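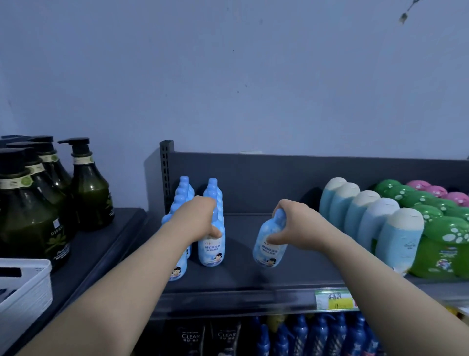 A reader in Mostyn wrote in after my last post to say I had the wrong end of the stick about customs. The forms were never the hard part, the message went, and anyone who has sent more than a few parcels to Rotterdam since January could have told me so. The hard part was finding out who was meant to pay the VAT, and when, and what happened to the goods while two companies argued over it.

I think that is fair, so I have gone back over my own figures.

For anyone new, I sell small wooden kitchen things under the name Viritwood. Spoons, boards, a few bowls. Before the end of the transition period I sent more or less a third of what I made to customers in the EU, mostly Ireland, the Netherlands and Germany. I put a label on the box, took it to the post office in Dernlow and forgot about it.

Between January and the end of June this year I sent 136 parcels to EU addresses. Of those, 34 came back. A few were my own fault, as I had left the commodity code off the form in the first fortnight. Most came back when the customer was asked to pay VAT and a handling fee at the door and said no. I don't blame them. If I had bought a £20 spoon and been asked for another £11 to collect it, I would have said no too.

I refunded all of them, including the postage. With the return charges and two boards that arrived split, the half year cost me £1,097 that I would not have spent the year before. That is not a large sum to a proper company. It is a good part of my timber bill.

The rules changed again in July, when the EU scrapped the old exemption for low-value goods and brought in the Import One Stop Shop. In principle I can charge the customer's VAT at the checkout and nobody gets a surprise on the doorstep. In practice a British seller has to register through an intermediary based in the EU, and they want paying. The cheapest quote I had was £53 a month, and a bit more per return filed. I would need to sell a lot of spoons in Cork to cover that.

Stolevari, the little shop in Utrecht that used to take a box of boards from me every other month, has stopped ordering. They were very polite about it. They can get something similar from a maker in Poland with no paperwork and delivery in three days, and they have their own rent to pay.

I wrote to my MP in the spring and got a letter back about new opportunities in the Pacific. I have nothing against selling to Australia, but the postage on a bread board is more than the bread board.

So for now I have turned off EU orders on the site, apart from people who email me first and are happy to deal with the charges themselves. Northern Ireland is still on and I have had no trouble there, though one parcel did take nineteen days. I will look at the intermediary question again in November, when the Christmas orders start and I can see if there is enough interest to pay for it.

If you are a small seller and have found a cheaper way to register, please leave a comment. I'd also like to hear from anyone who has tried sharing one with another business and whether it was allowed.

Posted September 24, 2021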